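Les œufs, le prix et ceux qui les ramassent

Publié le 06/07/2022

Depuis le mois de mai, la boîte de douze œufs a augmenté deux fois au marché de Melden, et j'entends les mêmes remarques devant chaque étal. Les producteurs profiteraient de la situation. Je tiens un petit élevage de 111 poules pondeuses sur la route de Hodska et je voudrais répondre.

L'aliment représente plus de la moitié de mes dépenses. Ma dernière livraison m'a coûté 1676 euros, livrée en vrac, sans remise. Le carton des boîtes a augmenté aussi, et le gazole pour aller au marché. J'ai repoussé la hausse tant que j'ai pu, puis j'ai changé l'ardoise.

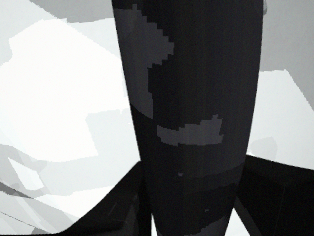 La coopérative Fostano, qui achète une partie des œufs du canton, a revu son tarif au printemps. C'est un début. Mais elle continue de payer à trente jours, alors que le fournisseur d'aliment demande son argent à la commande. Un élevage de ma taille ne peut pas avancer longtemps la trésorerie des autres. Nous étions 36 à livrer Fostano l'an dernier, et plusieurs voisins parlent d'arrêter.

On me répond souvent que le supermarché reste moins cher. C'est vrai, et je ne reproche à personne d'y faire ses courses. Je demande seulement que l'on compare des choses comparables - la date de ponte, le calibre, la surface de parcours. Ces informations sont sur mes boîtes ou je les donne à qui les veut.

Pour la commune, il y aurait une mesure simple à prendre : acheter local pour la cantine, avec un contrat à l'année et un prix révisé chaque trimestre. L'école sert 102 repas par jour. Ce n'est pas un gros volume, mais c'est un volume sûr, et avec cela une banque accepte de discuter. La question devrait être posée au conseil avant la rentrée.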